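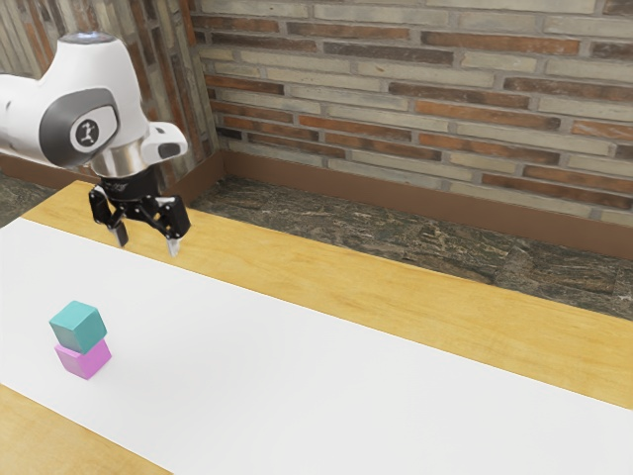

## Setting up the stacking table in the simulator

These steps get you from an empty project to a table, an arm and two cubes you can practise on before you book time on the real bench at the Plilcombe workshop. You'll need a computer with a decent graphics card and the shared project folder, which is called `terard-bench`. Set aside an evening for it. Most of that is downloading.

The arm model, the gripper and the wrist camera are already in the folder. You only have to put them in the right place and tell the program how big everything is.

### 1. Open the base project

Copy `terard-bench` to your own drive and work from the copy. Don't edit the shared one. Open the file named `base_room`. It has the stone floor, the brick walls and the baseboard in it, and nothing else you need to touch.

If the bricks load as plain grey, the texture path is wrong. Go to project settings and point it at the `textures` folder inside your copy.

### 2. Add the table

Drag in `table_long`. Set the height of the top to 700 mm, the same as our bench. The model comes in with its origin at floor level, so leave the vertical position at zero and change the height only.

Use the light wood material. The darker one in the folder is from an older bench and throws off the colour detection.

### 3. Lay the sheet

Add `sheet_white` and line it up with the length of the table. Leave a strip of bare wood showing along the back edge. The arm's script treats that strip as out of bounds, and you want to be able to see where it starts.

Raise the sheet 2 mm above the wood. If both surfaces sit at exactly the same height they flicker when the view moves, and the camera feed picks that up.

Keep the sheet matte. Any shine at all gives you bright patches under the lights.

### 4. Mount the arm

1. Load `arm_white` and attach its base to the mount point at the end of the table.
2. Attach the flange, then the black two-finger gripper to the flange.
3. Clip the camera housing to the side of the wrist, with the lens facing forward and slightly down.
4. Run the joint check from the tools menu and wait for it to finish.

Do these in order. If you add the camera before the gripper, the housing ends up on the wrong side and the joint check fails with an error that doesn't mention the camera. Nabil Jaber lost most of a Saturday-sized block of bench time to that one in July, so it's now in the readme as well.

### 5. Place the cubes

Load `cube_pink` and put it on the sheet, well clear of the edge. Load `cube_teal` and set it on top. Each cube should be 26 mm along a side. If you change the size, check it still fits between the open fingers with room to spare.

Turn the teal cube a few degrees so the corners don't line up with the pink one. A perfectly square stack is too easy, and you'll end up with a script that only works on square stacks. On the real bench the blocks never sit straight.

### 6. Set the start pose

Open the gripper all the way and park it above the table, off to one side of the stack. Save this as `home`. Every run should begin and end there.

Leave plenty of height. Zbigniew Lis used a low start pose for his first build and the fingers clipped the top cube on the way across. It costs you nothing in the simulator, but the same file gets loaded onto the real arm later.

### 7. Run it slowly

Set the speed to 10 or less on the slider and press run. Watch these:

- whether the fingers come down on either side of the top cube
- whether the bottom cube stays put when the top one lifts
- whether the arm stays off the bare wood strip

If the bottom cube gets dragged along, the fingers are going too low. Raise the grasp height a little and try again.

Once it's behaving, set it to repeat overnight with a random rotation on the top cube. We ask for over 400 clean runs before anyone moves a script to the bench. Save the log – you'll need to attach it to your booking.

### Before you book the bench

Lights in the simulator are soft and even. The workshop's aren't, particularly near the roller door, so expect to redo the colour thresholds when you get there. Friction on the fingertips will be different too.

Bring your own copy of the project on a USB stick. The wi-fi in the back bay is poor.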